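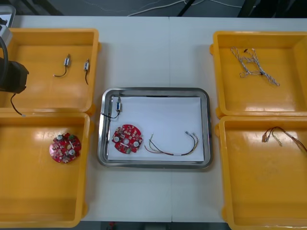

Betgate replied that the planner had not failed, and asked that the word be struck from the record before the review went any further. The planner had declined. In the view of Betgate, a program that declines has done its work, and the matter properly belonged to whoever had written the request.

The Office of Motion Review received this answer in September 2022 and entered it under the title "Stasen, Second Cell, Refusal to Place." The reviewing officer had held the post through three versions of the planning software and had learned to read such answers twice. The first reading was for what the supplier wished to say. The second was for the log lines attached at the back, in smaller type.

The log was clear as to the facts. The cell at Stasen was fitted with two arms and was required to move parts from yellow trays to a steel tray in the center of the table. The parts were round red circuit boards, short connector cables and wire harnesses. The boards had given no trouble. The planner treated a board as a rigid body, chose a grasp, checked the path against the other arm and released the motion to the controller. For a harness it did something else. It drew up a set of candidate paths, scored them, and set each one aside with the same remark: end state not known.

In one session it had drawn up 1,382 candidates for a single harness and set aside 1,212 of them before the operator stopped the run. The remainder had not been scored.

The officer requested the source of the remark. Brøndum, which maintained the perception module, stated that it did not issue remarks. It issued a shape, in the form of a chain of points along each wire, and a number expressing its confidence in that shape. Where one wire passed beneath another, the confidence dropped, as it had been designed to do. Brøndum enclosed its specification and drew attention to page 367, where this was set out.

The officer turned to page 367. It was set out there exactly as stated.

Ninex, which supplied the controller, wrote that it had received no command during the period in question and had therefore held position. It asked to be removed from the distribution list.

There remained the text itself. The officer searched the planner's code for the phrase and found it in a file that had last been changed in June. The change was small. Before it, the planner had predicted where a wire would lie after release, and had accepted its own prediction without regard to the confidence supplied by the perception module. After it, the planner carried that confidence forward through every step of the path, and compared the result with a threshold at the end. The author of the change had left a comment above the function. It read: "We have been telling it that it knows. It should be allowed to say when it does not."

The officer considered this for the greater part of an afternoon. The rules of the Office recognized 4 grounds for a refusal: collision, reach, load and loss of signal. A refusal on any other ground was to be recorded as a fault and corrected by the supplier within the quarter. Betgate would lower the threshold if so directed. The harnesses would then be moved, and the log would be shorter.

A draft direction to that effect was prepared and placed in the outgoing folder. The officer then opened the log again and went to the end of it, past the point at which the operator had stopped the run. The planner had been restarted there with the same harness. It had asked the perception module for a second view with one arm withdrawn, received a better shape, and begun to score its paths from the beginning. The first eleven were set aside. The twelfth was marked as pending, and the file ended.

The draft was taken back out of the folder. In its place the officer sent Stasen a request for the continuation of the log, and on the cover sheet, in the box reserved for the ground of refusal, entered a fifth line by hand and initialed it.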